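Subject: Re: washing and sorting a big mixed lot before you sell any of it
List: Clirkdale Flea & Swap mailing list
Sent: 9:40 p.m.

Hello all,

I've been meaning to answer this since it came through, and now the dishes are done and the dog is asleep on my foot, so here goes. I'm quoting the part I mean to answer and snipping the rest, as the list rules ask.

> We bought the contents of a storage unit out past Gerville
> and it's a lot more than we bargained for. Toys, kitchen things,
> a whole carton of little figures, linens, lamps. My husband wants
> to haul the lot to the November swap and put a dollar on everything.
> I think some of it deserves better. Where would you even start?
> Do you wash first or sort first? And is it worth taking pictures
> of things for the list, or do people here mostly just show up?

First of all, congratulations, and my sympathies too! I have been in your shoes. The first big lot I ever took on was 36 boxes from a house on the Mahmoud road, and I cried a little in the driveway when the truck pulled away. It took me from spring into the fall to get to the bottom of it, and I still come across the odd saucer.

To your question about washing or sorting, my answer is sort first, every time. I know it's tempting to fill the sink right away (I love a sink full of suds as much as anybody), but if you wash before you sort you will spend an evening scrubbing things that were always going in the donation bag. Go through each box once, quickly, and don't let yourself sit down with anything. I make piles on the floor on old sheets. Keep, sell on its own, sell in a group, give away, throw out. If I find myself holding something for longer than it takes to say its name, it goes on the "sell on its own" sheet and I look at it again later with a cup of coffee.

Then wash what's left. Plain dish soap and lukewarm water will do for most kitchen things. Please be careful with anything that has a gold rim or a decal, and don't put any of it in the dishwasher, even if it looks sturdy. I lost a nice set of juice glasses that way and I still think about them. For toys and figures I use a soft toothbrush and hardly any water, and I let them dry on a towel overnight before they go in a bag. A figure that was bagged damp will smell like a basement by the time you open it up, and no one wants to pay for that.

As for pictures, yes, take them! Plenty of us do just show up, but the folks who drive over from Kekurska like to know what's coming before they spend the gas, and they tend to be the ones who buy. You don't need anything fancy. A plain light background does wonders, and I like to put a couple of unlike things side by side so people can get a feel for the mix.

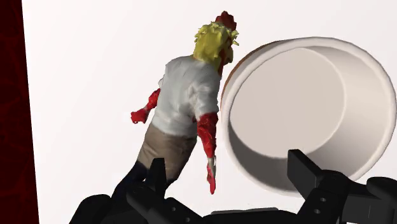

Figure and round bowl, laid out together on white.

Whatever you do, show the backs of things as well as the fronts. Buyers on this list are good people but they have all been burned at one time or another, and they want to see the side you might be hiding. If there's a chip, take the picture with the chip facing out and say so in your message. I have never once lost a sale by admitting to a chip, and I have gotten some very kind notes afterward. One lady bought a cracked gravy boat from me on purpose, to plant a fern in it.

Now about your husband and his dollar table. I wouldn't fight him on it too hard. A dollar table at the front of your space brings people in, and once they're standing there with two dollars' worth of cookie cutters in their hand they will look up and see the good things behind. What I would do is go through his pile the night before and quietly pull out anything with a maker's mark you don't recognize. Look those up when you have time. They'll keep until the next swap, and so will he.

On pricing I'm afraid I'm no expert, but I'll tell you how I go about it. I write a price on a bit of painter's tape and stick it on the bottom, then I leave the item out where I'll walk past it for a few days. If the number bothers me every time I go by, I change it. For sets, I'd sell in groups of 6 if you can make them up, as that is what people seem to want for a table. Odd numbers of plates sit and sit. My grand total from that Mahmoud house came to $2,227 over the whole stretch, after gas and table fees, and that was from things I had very nearly let go as one lot in the first week. So there's something to be said for patience, even with boxes in the hall.

The linens are another matter. Air them before you judge them. Hang them on a line on a dry, breezy day, and if they still smell after that, soak them in cool water with a little baking soda. Iron only the ones you mean to sell alone. The rest can be folded in bundles and tied with a bit of ribbon or string, and the quilters will be over before you've got your chair unfolded. The quilters are always early.

Lamps: check the cords, and if a cord is stiff or cracked, say so on the tag or have it rewired. I don't sell a lamp I wouldn't leave on in my own living room.

And since you're new to setting up, I've put down the way I do my own table. Take what's useful and leave the rest.

1. Pack the car backward, so the tablecloth and the cash box are the first things out. I've dug for that cash box in the rain and I don't recommend it.

2. Bring more small bills than you think you need. I start with 15 ones and a few fives and I'm still short by midmorning.

3. Leave some open space on the table. A clear stretch of white lets people see what's there, and it gives them somewhere to set down their coffee — they will do it anyway.
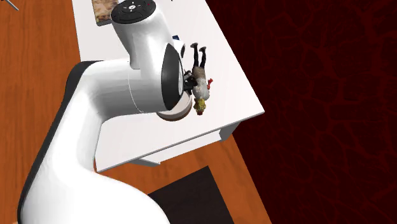 4. Put heavy things toward the middle and breakables toward the back, well out of reach of small hands and big purses.

5. Keep newspaper and grocery bags under the table. People are so grateful for a bag.

6. Eat something before you get there. The pie stand doesn't open until later in the morning.

If you'd like company while you sort, write to me off list and I'll gladly drive over with my sheets and a thermos. I have a bad habit of going home with something, so keep an eye on me.

Warmly, from the Clirkdale side of the river

P.S. If there are any old button tins in that unit, please, please let me see them before the dollar table does.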